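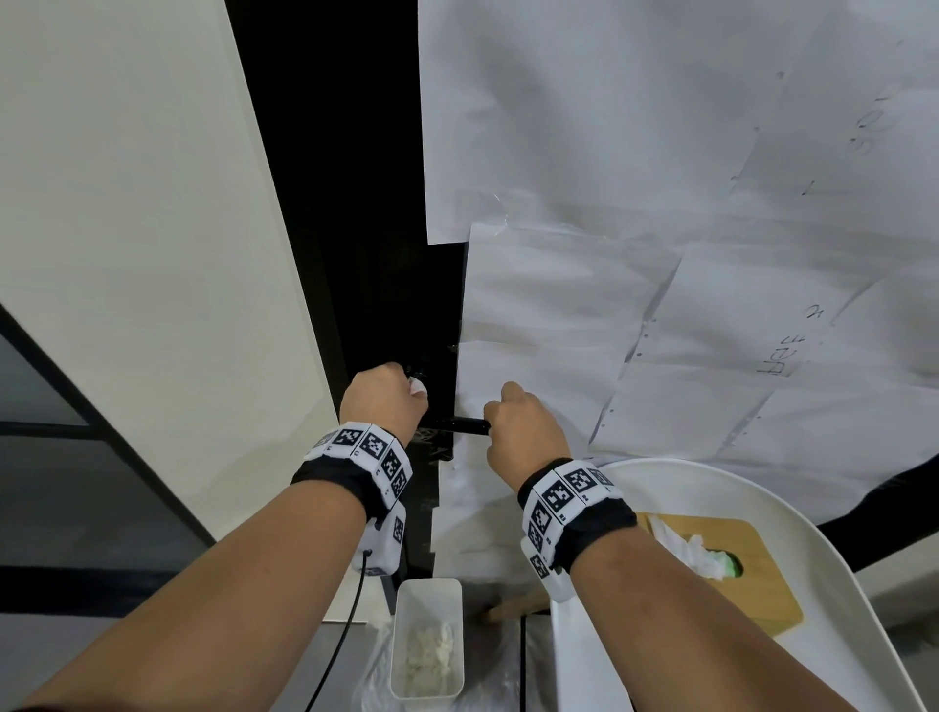
Big progress on Onu, everyone! The motor is in, the limit switches are wired, and the sliding door now opens by itself when I press the button on the bench (I have pressed it far more often than the testing needed). What's left is the cleanup on the black upright in the middle, the part with the little handle and the tangle of thin cables behind it. We taped paper sheets over everything to the right of it before starting, overlapping so the filler couldn't sneak through, and I'm so glad we did. White filler on a black upright gets everywhere!

Flynn Baxter wrote:
> Following the Onu build with interest. Two questions. How do you
> stop the motor pushing if the door meets something on the way?
> I've got a current sensor on mine but it trips on every sticky
> spot in the track. And are you leaving the gap beside the upright
> open or sealing it? Mine lets in enough sawdust to jam the belt.
> Flynn

Flynn, the false trips drove me nuts too. I ignore the sensor for the first 600 milliseconds while the motor gets going, and after that it needs 8 high readings in a row before it stops and backs off. Lăcrămioara wrote that bit of code and it's lovely and short, I'll send it to the list once she's put comments in. I'd also look at your belt tension. Mine was way too tight, and loosening it got rid of half the trips before we touched the software.

On the gap, I'm leaving it open for now.

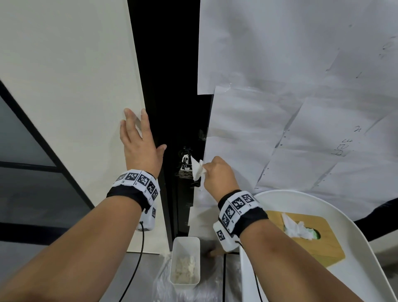
The cables come out that way and I know I'll be rerouting them at least once more. When that's done I want to try a brush strip down the full height. Myung-ja has 30 feet of it left over from the Brastley shop and says I can have what I need. For the smears we're just using tissue, a fresh piece every few wipes, and going easy near the wires.

Still to do: a proper mount for the button, and a slower close. It takes 27 seconds to open, which I like, but it comes back a bit fast for my taste. Has anyone here ramped the speed down over the last few inches without adding an encoder? I'd love to see how you did it.

I'll be in the workshop Friday evening if anybody wants to come press the button.

Gus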